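Cedum Student Robotics Project - Workshop Notebook
Entry: 9 August 2025
Recorded by: Domnica Gavrilă, project supervisor
Unit: Grodavham workshop, humanoid platform (referred to in these notes as Ekis)

Purpose of session

The summer group is preparing the cabinet exercise that will be assessed in November. Students are required to bring the robot to a low position beside a piece of household furniture, extend one arm toward a target near the floor, hold the arm there, and withdraw it without touching the furniture. Today was devoted to approach and hold only. Closing the hand on a part is reserved for a later session, after the grip force limits have been reviewed.

Setup

The floor is carpeted with striped gray tiles. The stripe direction changes from one tile to the next, and two students proposed using the seams as a reference for foot placement. This was permitted as a temporary measure. Foot positions should be entered in the log by tile, counting from the cabinet, until the proper floor marks have been agreed.

The light-wood cabinet remains in the position used previously. Its hinge hardware and the small latch are to be treated as contact hazards in the planning file. The present keep-out volume covers the flat panels only and ignores anything that projects from them. Correction assigned to the planning pair.

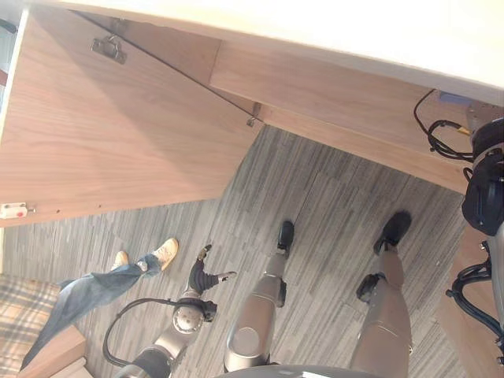 Cable routing was reviewed at the beginning of the session. The Oyewole checklist, which the group adopted in the spring, calls for every loop near the shoulder to be inspected at full extension as well as at rest. The earlier entries in the log record the rest position only. Both positions must be recorded from now on, with the initials of the student who made the inspection. Entries without initials will be returned.

The standing distance between students and the arm was also discussed. The written rule is that a person may be within reach of the arm only when the operator has announced a hold and a second student has a hand on the stop control. The rule is understood by everyone but is being announced too quietly. The operator is to wait for a spoken reply before continuing.

Procedure

1. Arm speed limited to 40 percent of the course maximum for the whole session.
2. Approach from the carpet side, hand open, fingers spread.
3. Hold above the edge where the wood meets the carpet.
4. Withdraw along the approach path. No shortcuts to the rest position.

The group completed 11 approaches. The first of these were used to settle the height of the hold and should be left out of the averages. Raw records are in the shared folder under the session date.

Observations

The height estimate is noticeably less steady over the carpet than over the wood. My present view is that the fine stripes disturb the depth reading, but this has not been tested and should not be repeated in the students' reports as a finding. A plain sheet of card laid over one tile would be a sufficient first test.

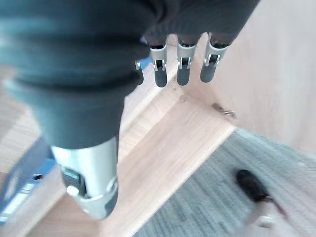
Thumb clearance requires separate attention. The planning file treats the hand as a single rounded block, and this is adequate during travel. It is not adequate near a raised board, where the thumb and the fingers may stand over surfaces of different height. The students have been asked to divide the model into two parts, thumb and fingers, and to compare the results with the existing one before replacing anything.

The fabric covering on the hand is to stay in use. It should be checked for folds near the finger joints before each run - the checklist has no line for this, and one will be added.

Loose items on the floor and on the wooden surfaces are to be cleared before power is applied. I have asked that this become the first line of the checklist.

Actions

Planning pair: add hinge and latch to the keep-out volume; prepare the divided hand model.
Logging pair: revise the cable inspection form; enter foot positions by tile.
Supervisor: amend the checklist; confirm the assessment height with the Cedum office.

Open item: whether the November assessment will be held on carpet or on bare floor. No answer received at the time of writing.

D. G.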